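Cattaneo Wall Panels and Worktops
Posted in July by the Misari product desk

Cattaneo is our line of plain panels and tops for workrooms, labs and packing rooms. Wall panels come in beige, tan and light gray. Tops come in white and pale gray. All of them have a smooth, low-shine face and can be ordered in full or half sheets.

The wall panels are 7 mm thick and go up with adhesive or screws. Beige is the color we sell most of. It hides scuffs better than white and it does not throw light back at people working close to it. Small marks wipe off with a damp cloth. For pen or grease, use a mild cleaner and let it sit for two minutes. 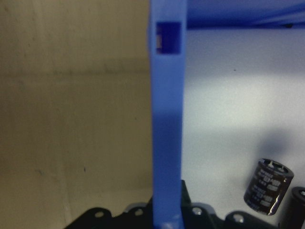
2 min read

Beige and white are often ordered together, and the difference between them is easy to see in ordinary room light. White shows specks and shadows clearly, so many buyers pick it for the surface where small parts are handled. Tan and beige are easier to live with on a wall.

Tops are 30 mm thick and come with a square or eased edge. The edge strip is glued at our Flakville shop before shipping. If you cut a top on site, seal the cut side the same day.

Each full wall sheet covers nearly 30 square feet. Joints between sheets can be left as a fine seam or covered with a matching strip – the strips are sold in packs of 7. Orders over $300 ship free from Flakville. Smaller orders go out with the Ruvutberg truck twice a month.

Samples are free, up to two colors per order. Colors vary a little from batch to batch, so order all the sheets for one wall at the same time.

Contact Misari Sales | © Misari, all rights reserved | Back to top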